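差出人: Obaidul Wanigasekara
宛先: Durkesitz 備品・収納メーリングリスト
件名: Re: [durkesitz] 有線イヤホンのしまい方と机の上のトレー

Wanigasekaraです。返信が遅くなりました。

Emmett Whitfield さんは書きました:
> 10月からGrirnportの部屋でも貸出用の有線イヤホンを置くことになり
> ました。いまは全部まとめて引き出しに入れていますが、取り出すたび
> に絡んでいて、ほどくのに時間がかかります。
>
> 伺いたいのは次の点です。
> ・引き出しと机の上のトレーでは、どちらが使いやすいでしょうか。
> ・トレーは透明なものと色つきのもの、どちらをお使いですか。
> ・コードを巻いてバンドで留めると断線が早いと聞いたのですが、
> そちらではどうされていますか。
> ・絡んだものをほどくときの、決まった手順はありますか。
>
> 予算は少ないので、専用のケースを人数分そろえるのは無理です。
> 白いイヤホンばかりなので、見分けがつかないのも困っています。

順番に答えます。

まず置き場所ですが、うちは引き出しをやめて、机の上のトレーにしました。引き出しだと開け閉めのたびに中身が動き、奥に寄ったところで絡みます。机の上なら動くことが少ないですし、戻すときに引き出しを開ける手間もありません。返却のときに引き出しの前まで行かず、机に置いたままにする人が多かったのも理由の一つです。

机はVekwoodの、明るいベージュの天板のものを使っています。トレーは透明なプラスチックの長方形で、Royという名前で売っているものです。置く位置は決めておらず、使う人が手の届くところに動かしています。

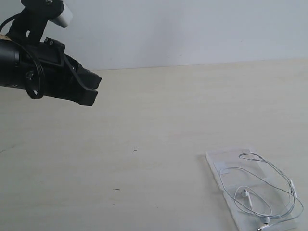

ベージュの天板と透明トレー(右手前)

透明か色つきかについては、一長一短です。透明だと横からでも中身があるかどうか分かるので、返却の確認は楽になります。ただ、うちの机のような明るい天板に透明トレーを置き、そこに白いイヤホンを入れると、コードがかなり見えにくいです。イヤーピースは見つかっても、コードの先がどこへ行っているのか分からず、引っぱって余計に絡ませることがあります。

対策として、トレーの底に濃い灰色のフェルトを敷く方法を試しました。見やすくはなりましたが、フェルトにほこりがつき、イヤホンのほうにも繊維が移るのでやめました。次に色画用紙を切って敷いたところ、これで足りています。汚れたら取り替えるだけです。新しく買うのであれば、最初から紺か濃い灰色のトレーを選んでもよいと思います。白いイヤホンばかりとのことなので、そちらでは色つきのほうが合うかもしれません。

巻き方の件です。バンドで留めること自体より、きつく巻くことのほうが問題だと考えています。以前、指に細かく巻きつけてから輪ゴムで留めていた時期があり、そのころはプラグの根元の断線が続きました。いまは手のひらより少し小さい輪にゆるく巻き、紙の帯を一回りさせて留めています。帯は事務用の紙を切ったもので、そこに番号を書いています。見分けの問題もこれで片づきました。貸出簿にも同じ番号を書いてもらっています。

番号のシールをコードに直接貼ったこともありますが、しばらくすると端がめくれ、糊がほかのコードにくっつくのでお勧めしません。

次に、ほどく手順です。うちで決めているのは次のとおりです。

1. 机の上で引っぱらない。まず全体を持ち上げる。
2. プラグと左右のイヤーピースを見つけ、どれも輪の中から外に出す。
3. 上になるところをつまみ、イヤーピースを下にしてぶら下げる。
4. そのまま少し待つ。軽いよじれなら、自分の重さで戻ることがある。
5. 残った交差は、下から上に向かって指でゆるめる。
6. 分岐のところにスライダーがある場合は、先に分岐側へ戻しておく。

ぶら下げるときは、イヤーピースが机につくかつかないかの高さにします。高く上げすぎると大きく揺れて、せっかく離れた線がまた巻きつきます。逆に机につけてしまうと重さがかからず、よじれが残ります。
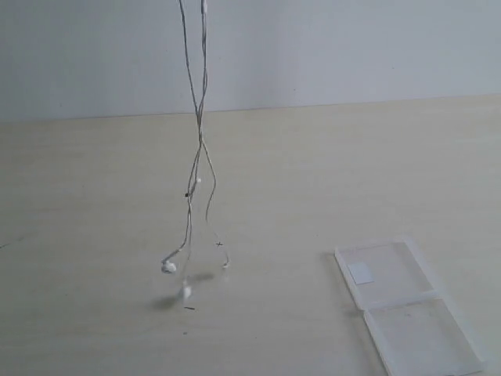 揺れが大きいときは、空いているほうの手の甲を下のほうに軽く当てて止めてください。指でつまんで止めると、よじれがそこで止まってしまい、反対側に回っていきません。それでもほどけない場合は、無理に引かずに一度机に広げ、2からやり直しています。

前に測ったときは、かたまり一つをほどくのに、机の上だけで作業した場合が50秒、ぶら下げてから始めた場合が18秒でした。測ったのは私一人ですし、絡み方も毎回違うので、参考程度にしてください。慣れていない人に頼んだときは、ここまでの差は出ませんでした。

ほどいたあとは、すぐに巻いてトレーに入れます。広げたまま置いておくと、隣のものとまた絡みます。入れる向きはそろえ、プラグがトレーの短い辺のほうに来るようにしています。重ねるのは2段までで、それ以上になったら別のトレーに分けます。

掃除についても聞かれそうなので書いておきます。イヤーピースは返却のたびに乾いた布で拭き、コードは月に一度、固く絞った布で上から下へ一方向に拭いています。往復させるとよじれがつきます。トレーは中性洗剤で洗えますが、メラミンスポンジを使ったら表面が曇ってしまったので、やわらかいスポンジにしてください。天板のこすれた跡は消しゴムで薄くなる場合があります。目立たないところで先に試したほうが安全です。

予算のことですが、うちで買ったのはトレーと色画用紙だけです。紙の帯は手元にあった紙で作りました。帯の型紙が必要でしたら送ります。寸法は手で書いたものしかないので、写しを取る時間をください。

一つこちらからも質問です。Grirnportではプラグの形が混ざっていますか。混ざっているなら、番号とは別に帯の色を変えたほうが、貸し出すときに間違えにくいと思います。うちは一種類しかないので試していません。やってみた方がほかにいらしたら、このスレッドに書いていただけると助かります。

Obaidul Wanigasekara
Durkesitz 備品係
内線 1924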